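About Skirham

November – by the Skirham team

We are a small company that tests if machines can do ordinary chores, at home and on the shop floor. 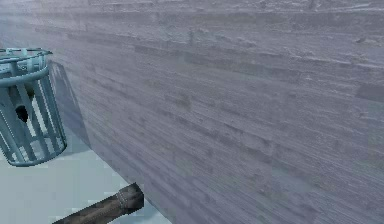
Plank wall, hanging cage and dark rod in one of our simulated places.

Skirham was started by people who had worked many years with machines in factories and who were asked, at every family dinner, the same question: when will there be a robot that does the dishes? We did not have a good answer. We had seen films of robots folding shirts and we had also seen an expensive arm stop for a whole morning because a label had come off a box. Between these two things there was a large space, and we wanted to know what was in it.

Today we are four people with a workshop in Sepúlveda. We do not build robots and we do not sell them. A company that makes a machine, or a company that thinks of buying one, comes to us with a chore. We try the machine on that chore, many times, under conditions that a normal person would call normal. Then we write down what happened, in words that the buyer can understand.

Can machines do the chores yet?

Our short answer is: some of them, in some rooms, if a person is near. We know that this is not the answer for a big poster.

We keep a list which we call Stilamano. It has 20 chores on it. Half of them come from the home, such as emptying a dishwasher, hanging wet towels, carrying out the garbage and making a bed. The other half come from small workshops and stores: sorting returned goods, putting screws back in the correct drawer, wiping a bench, changing the bag of a shop vacuum, and so on. We chose chores that a teenager can learn in one afternoon. A chore is passed when the machine does it through one full working day without a person touching the machine or the things it works with.

Until now, two chores on the list are passed. One is moving closed boxes of the same size from a pallet to a shelf. The other is vacuuming an open floor. Neither will surprise anybody, and we were a little disappointed ourselves when we first put the results on paper. But there is much to say about the chores that are not passed, because they fail in very different ways.

Emptying a dishwasher, for example, is near. The machines we have tried can take plates and put them in a pile, and they have become much better at glasses. What they do badly is the end of the work: the small spoon that fell under the basket, the lid that holds a little water and must be tipped before it is lifted. A person does these things without noticing that they are separate jobs. The machine must be taught each of them, and the teaching from one kitchen does not always arrive in the next kitchen.

Making a bed is far. Cloth is difficult in general, and a sheet is a very large cloth with corners which all look alike. We have had one good bed in a morning and then no more good beds the rest of the day. We could not find the reason and neither could the maker of the machine.

On the shop floor the situation is a bit kinder. A bench can be screwed down, light can be fixed, and workers can agree to put the bins always in the same place. Many owners who visit us are already ready to change their shop to suit the machine. We ask them to calculate the cost of this change too, and to ask the workers what they think of it before the bins are moved. Sometimes after this calculation the owner buys a better cart instead, and we consider it a good result of our work.

How we work

We test in two stages. The first stage is on the computer. We use simulated places, and in them a machine can go wrong a great many times and nothing breaks. Some of these places look like a kitchen or a store room, and some do not look like any workplace you know. We like to have both kinds. A program that has learned only clean white kitchens has often learned the kitchen more than the chore. If it must also find its way past an old plank wall, or reach near a thing that hangs with bars around it, we learn more about what it really understands of walls and hanging things.

A simulated place has weak points, and we try to be open about them. Water is poor, cloth is poor, dust almost does not exist. A shadow can look fine to us and still teach the program something that is not true. For this reason we never give a pass from the first stage alone. We have seen programs with a nearly perfect result on the screen that could not open a real cupboard door, because the hinge was stiff.

The second stage is in the workshop, with real machines and real things. We buy our plates, towels and drawers used, from whoever is selling them nearby. New things are too equal to each other. A used drawer sticks in wet weather, and a used towel has a loose thread where the gripper can get caught, and these are the facts of life in most homes.

During a test the people from the maker may be present, but they may not speak to the operator and may not repair anything until the test has ended. Some makers find this rule hard. We had long discussions about it in the beginning, and we lost one customer – which was unpleasant for a firm of our size – but the rule has stayed as it was.

What we measure

We write down the time, the number of times a person had to help, and what was broken or left dirty. We also write down how long it took to prepare the room. This last measure is the one that visitors most often forget. If a machine needs a person to pick up all the clothes from the floor before it can clean the floor, then a part of the chore is still done by the person, and it is usually the part that he or she dislikes.

We also ask how tiring it is to have the machine near. We have no instrument for this. We ask the people who share the room with it during the day, and we put their words in the report as they said them. The noise comes up often. So does the feeling of having to watch the machine, even if it makes no mistake.

The Drerkidley program

Two times a year we open the workshop to students from technical schools. The program is named Drerkidley, after the first simulated house we made, which had such a bad staircase that no machine ever reached the second floor. The house is retired, but the name remained.

In the program the students receive one chore from the Stilamano list and must first do it themselves by hand, slowly, and write each step on paper. Most of them write a page for washing a pan and believe they are finished. Then another student follows the page exactly, doing nothing that is not written. After this exercise the page becomes much longer. Only then do they work with the simulation, and in the last days with a machine.

We do not promise them a job in robotics. Several have told us later that the program helped them in quite different work, for example in writing instructions for new employees in a warehouse. Schools that want to take part can write to us in Spanish or English. There is no cost for the school, but students must bring closed shoes.

What we do not do

We do not test machines that are meant to lift or wash people. It is important work, and it needs medical knowledge which we do not have. We also do not give a ranking of makers. A machine which is weak with towels can be very good with boxes, and one number for both would be of no use to the person who has to spend the money.

We do not tell an owner how many workers he could send home. This question is asked more often than we like. Our reports speak of chores. A worker in a small shop does many chores in a day, and between them he answers the phone, sees that the roof is leaking, and tells a customer that the part he wants is the wrong part. We have no test for these things, and we know of no machine that would try to take it.

Who pays for us

Makers pay for the test of their own machine and owners pay for the test of a machine in their own kind of work. The price is the same whether the chore is passed or not, and it is paid before the first stage begins. We hold no shares in any company that makes robots. The Stilamano list is kept by us with our own money, which explains why it grows slowly.

A report belongs to the customer who paid for it. We publish only if a chore was passed or not by at least one machine, and what was the most common kind of failure. We would like to publish more, and with some customers we are talking about this.

Visit us

The workshop is open to visitors by appointment, from four o'clock in the afternoon, when the tests of the day are normally finished. If you have a chore that you believe a machine should be doing by now, please describe it to us in your message with as many small details as you can: what gets stuck, what falls down, what you must do first before you can begin. We read all the messages, and three chores that are now on the list came to us in this way. A photo of the place is welcome, and please do not tidy it up before.

This website uses cookies to remember your language and to count visits. By continuing to use the site you accept our use of cookies. You can change your choice at any time in the settings of your browser.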